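How to Get a Stuck Jar Lid Off (Without Hurting Your Wrist)

Every January I go down to the cellar shelf for the last of the summer's pickles and jam, and every January at least one lid refuses to budge. My mother used to hand hers to whoever was tallest. I live with two cats, so I've had to learn a few other ways, and I thought I'd write them all down in one place for my niece, who called me from her new apartment in Godham practically in tears over a jar of beets!

Start with the gentlest thing. Dry the jar and dry your hands, because a little brine on the glass will beat you every time. Put a wide rubber band around the lid (the thick kind that comes on broccoli is perfect) and try again. Hold the jar low, close to your belly, with your elbow tucked in, and turn from the shoulder. A lot of people hold it way up in front of their chest and twist with the wrist alone, and that's how I gave myself a sore thumb that lasted until Easter.

If the rubber band doesn't do it, run the hot tap until it's good and warm and hold just the lid under it, upside down, while you count to 43. Why 43? That's how long it takes me to get through the first verse of a hymn my grandmother liked, and it has always been enough. Dry everything off again before you twist. Please don't do this with a jar straight out of the fridge – cold glass and hot water are not friends. Let it sit on the counter first until it no longer feels chilly.
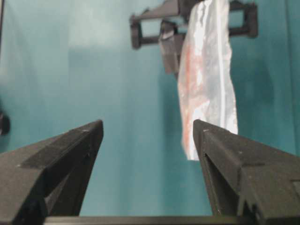
Next comes the spoon. Take a sturdy teaspoon, slip the tip under the bottom rim of the lid, and lever it outward very slightly. You want to hear a small pop, which is the vacuum letting go. If nothing happens, move a little way around the rim and try again. Go easy, especially on home-canned jars, since you can chip the glass if you get impatient. If you ever do see a chip, throw out the whole jar, food and all.

Sugar is a different problem. With honey, syrup and jam, the lid is often glued on by whatever dribbled down the threads last time. Popping the seal won't help you there. Stand the jar on its head in a shallow bowl of warm water for 12 minutes, wipe around the edge with a rag, and it will usually turn as if nothing had ever been the matter. My friend Angeliki Liapis wipes the rim of her honey jar with a damp cloth every single time she closes it, and I've been trying to be more like her for years.

A word on gadgets. I have an old Holby opener, the kind that screws to the underside of a cabinet, and I use it for the big pickle jars. Put it where you can get both hands on the jar, and find a solid bit of wood for the screws.

One last caution: if a home-canned lid comes off with no resistance at all, or it's bulging, or the food smells odd, don't taste it to find out. And when you put an opened jar back, close it snugly and stop there. You'll be the one opening it next week.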